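Vadlow 200 fire cabinet — seven months in

Posted 4/26/18 by Dale Lavoie

Quick one, I'm between jobs today. Bought the Vadlow in September for the shop office. Replaces an old Akyol box with a hinge that had gone bad.

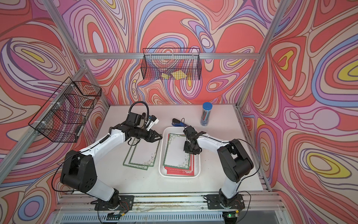 Delivery first. Two guys, one dolly, no stairs thank god. It's heavy. Get the curbside-plus option if you have even one step, I mean it. Paid $1,107 with freight from Trondstead, and they were quick on the phone.

Lock. Keypad plus override key. Keypad is fine, buttons a bit mushy, 6 digit code. Beeps every press and you can't shut that off. Annoying at 6 am. Battery goes in from the outside so a dead one doesn't lock you out. Good.

Fire rating is one hour for paper. NOT for hard drives or tapes, read the label. I keep the backup drive in a little Jendmont media box inside, takes up most of the bottom shelf.

Space — letter files go in fine, legal size only sideways. Claims to hold up to 200 folders. Maybe if they're empty. Shelf pegs are plastic, one cracked in the first month, Trondstead mailed me a new set no charge.

Bolt holes in the base, four of them, but the anchors in the bag were to short for my slab. Bought longer ones at the hardware store. Template was fine.

Smell when you open the door, sort of damp plaster. Still there a little. Toss in a dessicant pack and swap it every couple months or your papers curl.

Would I buy it again, yeah, for paper. If you're storing cash or jewelry get a real burglary rated safe, the door on this is thin.

4 out of 5. Lost one for the beeping.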